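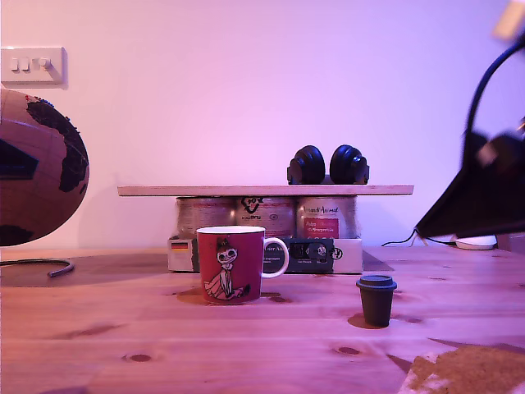

Light wooden tabletop with visible plank seams. A thin board near the back serves as a raised shelf for a pair of over-ear headphones.

Pine tabletop

A pine tabletop is a flat working or dining surface made from boards of pine, usually joined edge to edge. It is common in homes, workshops and schools, where low cost and light weight matter more than hardness. The surface may be left bare or treated with oil, wax or varnish.

Construction
Boards are planed to the same thickness, glued along their edges and clamped until the glue has set. The seams run with the grain. Wood swells and shrinks across the grain as the air becomes damper or drier, so the top is normally fixed to its frame with slotted brackets or turning buttons. In the workshops of Jesov, tops were traditionally made 2 cm thick from boards 13 cm wide. The joiner Živko Tomić later used narrower boards of 8 cm to reduce cupping.

Appearance
Knots mark the places where branches grew from the trunk. They are darker and harder than the wood around them and may bleed resin through a finish. Untreated pine is pale and turns yellow to orange with age. Its light colour readily takes on the tint of coloured lamps.

Raised shelves
A loose board set on supports at the back of a table provides a second level for small items. Longer boards are prone to sagging when the supports stand far apart.

Spills and staining
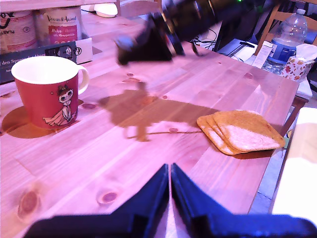
Brown liquid on a knotty pine-grained tabletop, with a red mug to the left and three square cork coasters to the right.

Bare pine takes up liquid quickly, above all at open seams and around cracked knots. Coffee and tea leave brown marks, and a wet cup base may leave a ring. Liquid should be blotted from the outer edge inwards. Marks that remain can often be removed by light sanding along the grain, after which the finish must be renewed.

Cork coasters protect the surface from heat and drips but hold only a small amount of liquid. A coaster left wet can itself mark the wood. Borislav Perić, in his handbook on table care, advises drying coasters on edge before they are stacked.

See also
Butcher block
Cork
Wood finishing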